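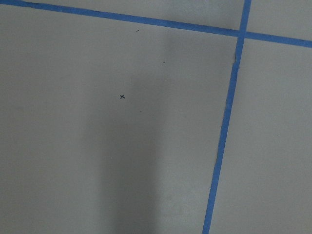 3.2 Marking and Verification of the Work Surface

All reach, placement and repeatability checks in this paper refer to positions on a taped surface. The marking rules follow the Kotine bench practice note, with changes where the note assumes a single arm or a single operator. We treat the marking as part of the test equipment: it has a version label, it is inspected before use, and results recorded against an uninspected surface are discarded.

Zones are bounded by blue painter's tape. Zone numbers are assigned from the near edge and are held in the session file, not written on the tape. Where two strips cross, one is laid over the other and neither is cut. Cutting at the crossing leaves four loose corners, and in early sessions these lifted sooner than the continuous strips did. An overlap adds one tape thickness of height, so contact targets are kept clear of all crossings.

A reference point inside a zone is drawn by hand as a small x with two short strokes. The mark must be well clear of any strip. Specks near a reference point are a known source of false detections in the wrist view, and the operator wipes the zone if the detector returns more than one candidate. Shadows are handled separately. A soft shadow passing beside the mark is accepted, provided the mark itself can be resolved at the inspection pose.

The inspection covers the following items.

(a) Strip edges. Any lifted or frayed edge is pressed down. If it lifts again during the same session, the strip is replaced along its whole length.

(b) Strip direction. Strips are compared with the stored map and not with the edges of the wrist image, where a straight strip will often run at a slant.

(c) Gaps. A crossline that does not span the full width is permitted if the gap is entered in the map. An unrecorded gap is a fault.

(d) Reference points. Each x is located from the inspection pose and its position written to the session file.

3.3 Operator Position and Stop Controls

The operator station is a desk alongside the work surface. Under the Prendergast layout, which we adopted in August, handheld control tablets stay on this desk while an arm is powered. They are placed so that the red-orange button on each tablet can be reached without leaning over the taped area. Fig. 4 gives a general view of the station and the surface.

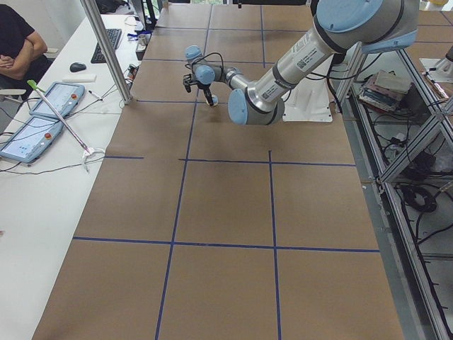
Fig. 4. Work surface with blue tape grid, arm with black gripper, and operator desk with two handheld control tablets.

Cables are the weakest part of this layout. The Vumum checklist asks for all cables to be routed below desk height, and we could not meet that clause. Tablet cables lie across the desk top, and others run along the aluminum-profile frame. We replaced the clause with a narrower one: no cable may enter a zone listed as active in the session file – a cable over an inactive zone is logged and left in place.

Over 152 sessions, the inspection led to tape replacement in 4. The stored map for the grid holds 169 entries, counting strip ends, crossings, gaps and reference points. Maps are compared in Coment before each session, and a session does not begin until every difference has been accepted or corrected. We set the limit for one tape installation at 700 motion cycles. After that the surface is stripped, cleaned and marked again, including any zones that show no wear.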